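Geschirrserie Kuteo — Schalen, Becher und Platten für den langen Tisch

Artikelgruppe 1462
Farben: Graugrün, Mint, Hellblau, Lavendelrosa
Lieferbar ab August 2025

Wer schon einmal versucht hat, für Kinder und Erwachsene gemeinsam zu decken, der kennt das: Am Ende stehen lauter Sachen auf dem Tisch, die zwar alle für sich ganz hübsch sind, aber miteinander so gar nichts zu tun haben wollen. Mit der Serie Kuteo haben wir uns deshalb viel Zeit gelassen. Siiri Butkienė hat die Farben den ganzen Juli hindurch immer wieder nebeneinandergelegt, bei Morgenlicht und bei Lampenlicht, bis wir uns endlich einig waren (beim Mint hat es am längsten gedauert!).

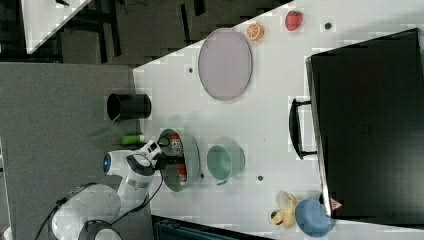
Lesezeit: 2 Minuten

Auf einer weißen Tischplatte mögen wir die Serie besonders gern, weil die gedämpften Töne dort schön ruhig wirken und trotzdem jeder für sich zu erkennen ist. Die runde Schale in dunklem Graugrün hat einen hellen Rand und nimmt gut ein paar kleine Behälter auf, der mintgrüne Becher mit seinem kleinen Henkel findet gleich daneben Platz. Die große ovale Platte in Lavendelrosa ist am Rand eine Spur dunkler abgesetzt — ein Detail, das uns sehr am Herzen liegt. Und dann ist da noch die hellblaue Schale, bei uns im Haus der heimliche Liebling.

Viele unserer Kundinnen und Kunden stellen das Geschirr in die Spielküche oder in den Gruppenraum, und dazu passt das Spielobst natürlich wunderbar: die halbe Orange mit ihrer leuchtenden Schnittfläche, die Erdbeere mit dem grünen Käppchen, die gelbe Banane. Das Obst gehört nicht zum Lieferumfang, Sie finden es bei uns unter dem Namen Yau.

Alle Teile sind einzeln erhältlich und lassen sich jederzeit nachkaufen, auch wenn einmal nur ein Becher fehlt. Für Kindergärten und größere Haushalte packen wir gern ein Paket mit 13 Teilen nach Ihren Wünschen zusammen. Schreiben Sie dafür bitte die gewünschten Farben ins Bemerkungsfeld, Bestellnummer 111.

Fragen zur Serie beantwortet Ihnen Roman Szulc aus unserer Kundenberatung, gern auch ausführlich.

Jedevel — Geschirr und Spielwaren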